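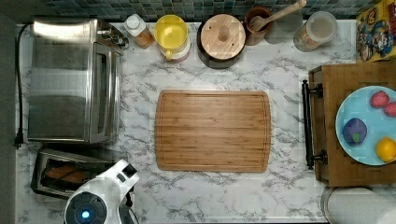
Kitchen bench rules are the written practices a lab or vendor follows when it tests a robot arm at a household counter. They cover what may sit on the counter, how the arm approaches it, and what counts as a finished task. None of them has the force of a standard, although sales material often suggests otherwise. The best known set, the Gandley rules, asks that any appliance cord in reach of the arm be listed on the layout sheet. A black cord running down beside a toaster oven, plug and all, would need its own line.

Print this page | E-mail this page
Reading time: 3 minutes

Clearance

The rules set a hover height over bare counter but leave the measuring point open. Shahla Abbasi has argued that this makes the number close to useless, as a flat metal finger plate and a bulky wrist do not clear a cutting board by the same margin.
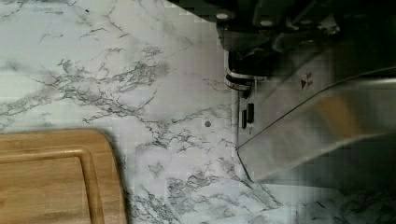

Props and stand-ins

Play food and wooden bread are allowed in place of the real thing. Wevby, which drafted this section, says stand-ins make trials easier to repeat. That may be so, but a block of wood does not crumble or jam in a slot,

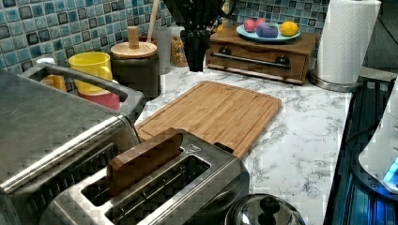 and a pass earned with one says little about breakfast. The 2nd draft required reports to name every stand-in. The final text only recommends it.

Adoption

Wevby claims that 124 sites follow the rules. The list has never been published, and signing up takes a form with 4 questions and no inspection. Nanna Hviid asked in September for a spot check of 3 sites - the request is still open.

Resets

Between trials, every item is supposed to go back to its marked place. Efe Briggs considers this the one section worth keeping, 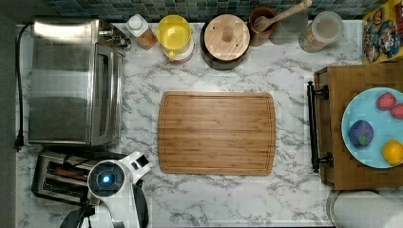

though he notes that it sets no limit on how far an item may drift before a trial is thrown out.

See also: Mornby checklist; Oksanen grip test

Print this page | E-mail this page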